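The Plain Gray Bin

Storage Desk, September

Most of the money in a parts room goes into shelving, labels and software. The bin gets what is left. It is usually chosen from a catalog by outside dimensions, ordered by the pallet and not thought about again until a corner splits. This article covers what happens inside the bin, mainly at the floor and the walls, and what those surfaces do to the parts that sit on them.

The starting point was a stock review at Prikby, a distributor of small hardware and machine spares in Cisville. The warehouse holds 2970 open bins. They were bought over several years from different suppliers, and the review was meant to settle on a single pattern for replacements. Rory Niven, who ran it, began with the returns log and ended up spending most of his time looking at empty bins under a work light.

"You learn more from the floor of a bin than from the spec sheet," Niven says. "The scuffs tell you which way things get dragged."

Wear in a picking bin is seldom even. Parts are slid toward the side where the hand comes in, so the floor scuffs hardest near the front. Light scuffing has no effect on strength. It does change how the surface behaves. A new molded floor is slick, and a flat part can be hard to get hold of because it moves off as soon as it is touched. A worn floor grips a little. Several of the pickers at Prikby prefer old bins for washers and shims and will swap a new one out if they find it on their route.

Wall angle is the second variable. Straight walls give the largest volume for a given footprint, and they are the usual choice for bulk storage. Sloping walls give up some of that volume. In exchange, parts slide back toward the middle of the floor, and a block resting near the side can be reached without scraping knuckles. Sloping bins also nest when empty, which matters on the return trip. A stack of straight bins takes the same space empty as full. 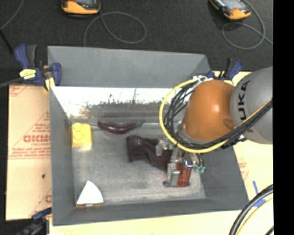

How deep should a picking bin be? Deep enough that a normal fill stays clear of the rim, and shallow enough that the last part can be reached without bending at the waist.

At Prikby that rule ruled out the deepest pattern in the trial, the Csonka, for anything picked by the piece. It was kept for bagged goods, where the bag can be caught by its top edge. The shallower Zasine took over the small hardware aisles. The review compared 3 patterns in all, and the third was dropped early on account of a ribbed floor. Ribs stiffen the base and look sensible on a drawing. In use they trap swarf, grit and small screws, and a bin that cannot be wiped out in one pass does not get wiped out.

Surface finish caused more argument than depth. Gray is the default color in this trade, and it is a fair one: brass, copper and most painted parts stand out against it. Plain steel does not, particularly under overhead tubes. A matte wall helps. A glossy one throws the light back as a bright band, and a small bright part lying against that band is easily missed. Two remedies were tried, a colored liner and a change of lamp position. The liners curled at the corners and were withdrawn. Moving the lamps to the aisle side cost very little and was adopted on the hardware aisles first.

Cleaning is done on a simple rotation. Bins are emptied, wiped with a damp cloth and mild detergent, dried and refilled. Solvents are kept off the plastic. Abrasive pads are allowed on floors only – on the walls they leave a haze that holds oil. Cracks are checked for at the corners and under the rim, with the bin empty and turned toward the light. A cracked bin goes out of service the same shift. Taping was permitted under the old procedure and is not under the new one, as tape lifts and small parts end up stuck to the adhesive.

Overfilling remains the most common fault. A bin filled past its walls sheds parts whenever it is moved, and the count is then wrong in two places. The new labels carry a fill line and a maximum piece count, 500 for the common screw sizes. Niven wanted the line molded into the wall. The supplier quoted for a tooling change, and the labels stayed.

The first replacement order covers the hardware aisles. The rest of the bins will be changed as they fail, and the worn ones that are still sound are being moved to the washer racks.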